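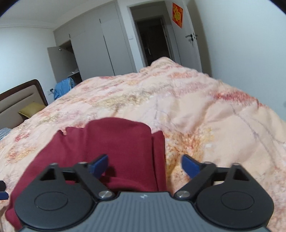

Maroon garment folded on the floral quilt, gray wardrobes behind

Managers' Break Room > Running a Team > Weekly one-on-ones with nine people, am I nuts to cut them?

quiltandspreadsheet
Posts: 40
Monday, July 7, 2025

Hi all, long time reader, only post when I'm stuck. I run the order desk at a mid-size supplier in Bememdale and I have nine people reporting to me. When I took over in May I inherited a weekly half-hour one-on-one with every single one of them, and I kept it going because changing things in your first month seemed like asking for trouble.

Well, it's eating me alive. By the time I've done the meetings and typed up my notes there's barely a day left to do the part of my job my own boss asks about. And a lot of them are just... status. "Dollard account is fine, still waiting on the freight quote, see you next week." I could read that in an email while my coffee brews!

I want to go to every other week. My boss says do what I like. My most senior person made a face when I floated it, and now I'm second-guessing the whole thing. Has anybody cut theirs back and lived?

---

tallmug
Posts: 819

Did it two years ago and would never go back. Every other week, 45 minutes instead of 30, and people show up with real stuff because they've had time to collect some. The weekly ones were mostly two tired people being polite at each other.

The trick for me was being reachable in between. If somebody pings me with "got a minute?" I try hard to have the minute.

---

brickandmortar_boss
Posts: 1112

Gonna disagree with tallmug, which I seem to do every time this comes up (hi, tallmug).

If your one-on-ones are all status, cutting them in half gives you half as many status meetings. You haven't fixed anything. I'd keep them weekly and ban status. Tell people to put the updates in writing the day before and then you spend the half hour on what's bugging them, what they want to learn, who's driving them up the wall.

You've also been there since May. That's no time at all. Your people don't know you yet, and the first thing you take away is their time with you? I can see why the senior one made a face.

---

quiltandspreadsheet
Posts: 40

Ouch, but okay, fair. I did try the "no status" thing once with one guy and we sat there staring at each other for a good while. Then he told me about his gutters.

---

brickandmortar_boss
Posts: 1112

Gutters is great! Gutters is how it starts. Next month he tells you he's been covering for somebody on the late shift and he's sick of it.

---

ninetofiveish
Posts: 819

Coming at it from the other side, I'm not a manager and I only lurk here to find out what you people are plotting.

I've had weekly, biweekly, and never. Never was the worst by a mile. But my second worst was a weekly one where my manager canceled it constantly. I'd spend the morning working up the nerve to ask about a raise and then ping, moved to next week. After a while I stopped bringing anything at all. I'd take every other week from somebody who always shows up.

So if you're already bumping people, or sitting there answering email while they talk, they know.

---

quiltandspreadsheet
Posts: 40

I have bumped people. More than I'd like. Quarter end I bumped pretty much everybody, and I told myself they'd be glad to get the time back. Did you ever say anything to that manager?

---

ninetofiveish
Posts: 819

Nope. I got a different job.

---

tallmug
Posts: 819

And there's my whole argument, thank you. A schedule you can keep beats a schedule you can't. Nine weeklies plus an actual workload is hard to keep.

---

brickandmortar_boss
Posts: 1112

I had more than nine once and kept it. It was a slog, I'll give you that, and my own work got done after dinner, and my wife had opinions. So maybe don't use me as the gold standard.

I still say new managers should over-do it early on. Go weekly until fall, then loosen up once you know who needs what.

---

sidedoor_annie
Posts: 40

Does it have to be the same for everyone? On my team the two newest people get weekly, most get every other, and one fellow who's been there since the floors were carpeted gets once a month at his own request. He'd have gone for never but I put my foot down.

I asked each person what they wanted and wrote it on one shared page so there was no mystery about it.

---

tallmug
Posts: 819

I like this in theory, but I tried mixed schedules and the people on every other week decided the weekly people were either my favorites or in trouble. Couldn't talk them out of it.

---

sidedoor_annie
Posts: 40

Huh. We didn't get that, or if we did it never reached me. Could be that everyone picked their own. Could also be that my crew is unusually easygoing, they really are a nice bunch.

---

calendar_goblin
Posts: 9

What are you using to book them? We moved to Obi for scheduling at my place and it lets each person slide their own slot inside the week, so when something blows up I'm not the one canceling. Cut way down on the guilt. We were on Dalteo before that and I wanted to throw my laptop in the river.

---

brickandmortar_boss
Posts: 1112

A calendar app isn't going to tell you how to talk to your people.

---

calendar_goblin
Posts: 9

Didn't say it would! She said the typing and juggling is eating her week, so I answered that part. Also, on the notes: are you typing up full minutes? I write down what I promised to do and what they promised to do and close the notebook.

---

quiltandspreadsheet
Posts: 40

Um. Yes. Full minutes. The last manager left folders and folders of them, so I figured that was how it's done here. I just went and asked my boss if anyone reads them and she didn't know they existed.

So that's a chunk of my week back already, and I feel a bit silly.

Here's where I've landed for now. Short notes only, starting tomorrow. I'm going to steal the shared page and ask each of them what they'd like, and I'm starting with the senior one because of the face. I'll stay weekly for anyone who wants weekly, at least through the summer. And no more bumping unless the building is on fire.

---

tallmug
Posts: 819

I still think you'll end up at every other week for nearly everyone, but that's a decent way to get there. Ask the face person what the face was about, too. Mine turned out to be about parking.

---

quiltandspreadsheet
Posts: 40

Quick update, I caught her at lunch. She doesn't care how often we meet. She's upset that her slot is late on Friday and she's been too polite to say so. We moved it to the morning and she went back to her soup.

---

brickandmortar_boss
Posts: 1112

See, you got that by talking to her. Weekly!

---

tallmug
Posts: 819

She got it at lunch, you stubborn old goat.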